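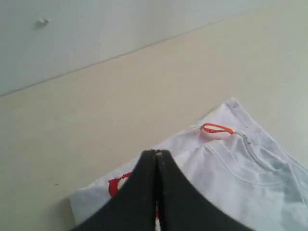 White T-shirt, laid flat

Elldale (clothing label)

Reading time: 7 minutes

Elldale is a British clothing label that makes printed and plain T-shirts, sweatshirts and a small line of canvas bags. It was founded by the screen printer Odette Le Goff and the pattern cutter Evaristo Pace, who had met while working for a supplier of school sportswear. The label is known mainly for the Flendden, a heavy short-sleeved T-shirt that has stayed in its range since the first season, and for a long series of artist prints issued under the name Prirneton.

The company sells through its own website, a shop and workroom at the same address, and a number of independent menswear and surf shops. It has never used a large chain as a stockist.

Name

Elldale is not a place. Le Goff has said in interviews that the word came from a misprinted delivery label on a roll of jersey, and that she and Pace kept it because the domain name was free. Early garments carry the name in lower case on a woven tab at the side seam. From the second season the tab moved to the back neck and the name was set with a capital. Shirts with the side-seam tab are sometimes listed by resellers as "small e" pieces.

History

Background

Le Goff trained as a printmaker and took up textile printing to pay the rent on a shared studio. Pace had served an apprenticeship with a tailor before moving into jersey and knitwear, where he graded patterns for tracksuits and rugby shirts. Their employer used a single block for all of its adult T-shirts, scaled up and down in even steps. Pace thought the result fitted poorly at both ends of the size range, and began to draft his own blocks in the evenings.

The first Elldale shirts were sold at a weekend market. They were bought-in blanks with Le Goff's prints on the chest, and the pair made no claim to have designed the garment itself. Customers' complaints about shrinkage persuaded them to have their own shirts knitted and sewn. The first production order was for 710 pieces in white and navy. A dyeing fault in the navy meant that part of the order was sold as seconds, without neck labels.

Move to own production

The fabric for the first order came from a mill that closed the following year. Its replacement was found by Aisyah Hidayat, who joined as production manager and remains in the post. Hidayat moved sewing to Tarigan, a family-run factory that had until then made mainly polo shirts and hotel uniforms. The factory is run by Ratih Siregar, whose parents started it, and it has sewn almost all of Elldale's jersey since.

The arrangement was unusual for a label of its size. Tarigan's normal minimum was 1,000 pieces per colour, more than Elldale could sell in a season. Siregar agreed to treat white and undyed shirts as one colour for the purpose of the minimum, which let the label order both without overstocking. In return Elldale placed its orders in Tarigan's quiet months and accepted longer delivery times. Autumn deliveries have often reached shops late as a result, and several stockists gave up on the sweatshirts for this reason, though they kept the T-shirts.

Later years

Agathe Hamel became creative director when Le Goff reduced her hours to return to printmaking. Hamel had been a customer and then a contributor to the Prirneton series. Her first range dropped the slogan shirts that had been a steady seller and brought in washed colours, a long-sleeved version of the Flendden and a pocket in two sizes. Trade reviews of the range were mixed. Some found the colours too close to one another to sell well online. The slogan shirts were not brought back.

Pace still drafts all the patterns. He stopped giving interviews after the label's early years, and most of what has been published about his methods comes from a talk he gave to fashion students, a transcript of which was printed in the college's magazine.

Products

The Flendden
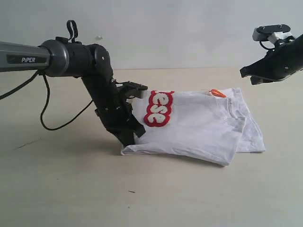

The Flendden T-shirt is cut from a single-knit cotton jersey that is heavier than the usual weight for a summer shirt. The body is made with side seams, where many cheaper shirts are knitted as a tube. Pace's reason for this was that a tube tends to twist in the wash, so that the hem no longer lines up with the shoulders. The shoulder seam is set slightly forward of the natural line and is taped from end to end.

The neck rib is narrow and has changed more than any other part of the garment. The first version was made in the same cotton as the body and stretched out of shape with wear. The second had elastane added and was disliked by some customers for being tight when pulled over the head. The current rib is a compromise, with less elastane and a slightly wider opening.

Sizing runs from XS to XXL. The blocks for the smallest and largest sizes are drafted separately and are not graded from the medium. In practice the sleeves of the larger sizes are shorter in proportion than those of most other makes – a point that comes up often in customer reviews, both for and against.

Sweatshirts and bags

The sweatshirt line is made in loopback cotton, with raglan sleeves and no side pockets. A hooded version was offered for a single winter. The bags are sewn in the label's own workroom from offcut canvas bought from a maker of boat covers, and the colours available depend on what the supplier has left. They are not listed on the website.

The Prirneton series

Prirneton is the name given to Elldale's artist prints. A new print is issued most months, always on a white or undyed shirt and always by one artist. The prints are numbered on the inside hem. By the end of Hamel's second year the series had reached number 173.

Artists are paid a flat fee and keep the rights to the drawing. The label may print the design until the first run has sold out, after which the screens are cleaned and reused. This was Le Goff's idea and was first a matter of storage, as the workroom had no space for old screens. It has had the effect of making early numbers hard to find, and copies have been a recurring problem. In genuine shirts the hem number is screen printed in the same ink as the front. Copies tend to use a heat transfer, which has a slight shine and lifts at the corners.

Contributors have included sign painters, comic artists, a botanical illustrator and a number of surfboard shapers. Number 2 in the series, a line drawing of a folding chair by Le Goff herself, is the only design to have been printed again. It was reissued one June to raise money for repairs after a burst pipe in the workroom.

Printing methods

All Prirneton shirts are printed by hand with water-based inks. Water-based ink soaks into the cotton and leaves little feel on the surface, but it dries quickly in the screen and is less forgiving for the printer. It also gives weaker colour on dark cloth, which is the main reason the series has kept to pale shirts. Designs with large solid areas are avoided where possible. Most use one or two colours, and where a second colour is used the overlap is often left visible as a third.

After printing, the shirts pass through a tunnel dryer to cure the ink. They are then folded flat around a sheet of card. Plastic bags were given up in favour of paper sleeves, although shirts sent to overseas stockists are still bagged as a protection against damp.

Reception

Elldale has had modest but steady coverage in the menswear press. The Flendden has been praised for its weight and for holding its shape, and criticised for its price and for being too warm in hot weather. Reviewers have differed over the fit, some calling it boxy and others simply short. A long-running thread on one clothing forum is given over to measurements of shirts from different batches, and suggests that body length has varied over the years by more than the label's own size chart allows for. Hidayat has put this down to changes in how the fabric is relaxed before cutting.

The Prirneton series has received attention outside the clothing trade, mostly in illustration magazines. A group of the shirts was shown in a touring exhibition of printed textiles, framed behind glass. Le Goff objected to the framing and lent a second set to be hung on a rail, where visitors could handle them.

The label has been criticised for saying little about its cotton. Its website names the mill and the sewing factory but gives no origin for the fibre, and a promised page on the subject has not appeared.

Care and repair

Elldale offers to replace the neck rib on any Flendden for a fixed charge, whatever its age. The work is done in the label's workroom and the new rib is always white or undyed, so repaired navy and green shirts are easy to recognise. Other repairs are taken on at the workroom's discretion. Printed shirts should be washed inside out at a low temperature and ironed on the reverse.

See also

Loopback jersey
Raglan sleeve
Screen printing
T-shirt

This page was last edited on 24/05/2025.

We use cookies to remember your settings and to see how our pages are used. Accept all | Manage cookies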